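Open day at the Skurmont water lab

I have lived downstream of the Vukcombe reservoir for most of my life and until this winter I had never once asked who checks the water. Then Ngân Phí from my walking group forwarded a notice that the testing lab at Skurmont was opening its doors for one afternoon, free, sign up by phone. I signed up so fast I spelled my own name wrong!

The date was 04/02/2018 and it rained all the way there, which seemed right for the subject. You take the valley bus to the last stop and walk uphill past the old pump house (locked, but you can peer through the window at a gorgeous green flywheel). Skurmont itself is a low brick building with a coat rack in the hallway that was never meant for 43 people. We were split into three groups and mine went with Thư Kim, a chemist with a big laugh and a bigger bunch of keys.

We started outside again, at the intake channel. I had pictured a pipe. It's more of a small canal, with a screen at the front that catches branches and, in fall, so many leaves that it has to be raked twice a day. Thư told us the water takes 15 hours to get from that screen to the first kitchen tap in town. I would have guessed 20 minutes.

After that came the settling basins, which I could have watched all day. A little bit of coagulant goes in, the fine mud clumps together into what they call floc, and the clumps drift down like slow snow. She stirred up a jar of river water for us, set it on the railing and kept talking, and by the time she had finished explaining the filters the top half of the jar had gone clear. There was a real gasp from the back of the group. Sand does most of the work after that, plain sand over gravel, washed backward every couple of days to get the dirt out of it.

Then indoors, coats off, glasses on.
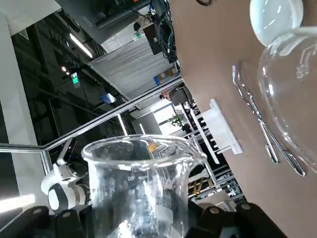
Glassware in the lab. The beaker has its markings printed up the side.

The part I liked best was the hardness test. You add drops of one liquid to a sample until the color flips from wine red to blue, and you count your drops as you go. We each got a turn with tap water we had brought from home. Mine was softer than I expected, and Ngân's was softer still, though she lives only two streets over. Thư thought that might come down to which main we're on. There are two, the old Leitner main and the newer one from Skondau, and they meet somewhere under the market square. Ngân and I have been arguing about who has the better tea ever since.

We also learned to smell water. Properly! There is a whole method: a warm flask, a stopper, a swirl, one short sniff, then a word for it. The sheet on the wall had earthy, musty, grassy, fishy, and a few I'd rather not drink. I got "grassy" for sample four and was very pleased when Thư nodded. Lowland reservoirs get that way when algae bloom in a warm summer, and the fix can be as simple as drawing from a deeper gate.

The lab tests 3000 samples a year, and a good share of them come from ordinary places like school drinking fountains, the swimming pool and farm wells. If you have a private well you can bring in a bottle yourself. Ask for their bottle first, though. A rinsed-out lemonade bottle will spoil the bacteria test, and apparently people turn up with them every week.
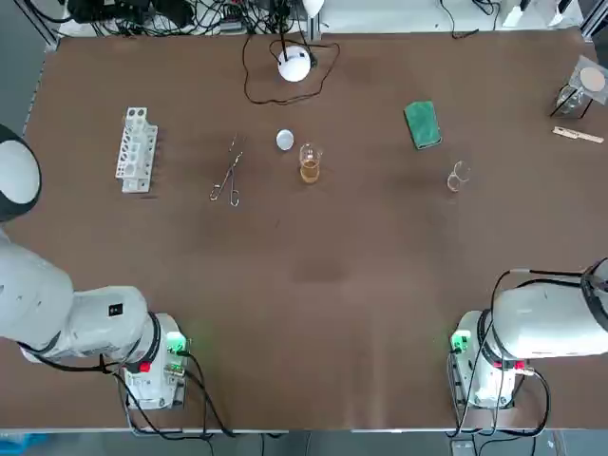

Hòa Hầu wanted to know whether a well that had tested fine in January needed doing again after the spring floods. Yes, said Thư, and right away, even if it looks and tastes the same as ever. Floodwater can get in around the well cap and the trouble it brings is usually the kind you can't see.

There was tea afterward in the meeting room (Vukcombe water, naturally) and a table of old maps of the pipe network, hand colored, with the Leitner main in red. I found my street on one of them, drawn as an orchard.

If they do it again, wear boots you don't mind getting muddy at the intake, and bring tap water in a clean jar with your street written on the lid. The last bus back leaves from the other side of the road, by the wall, and it does not wait. I made it with my scarf in one hand and a map photocopy in the other.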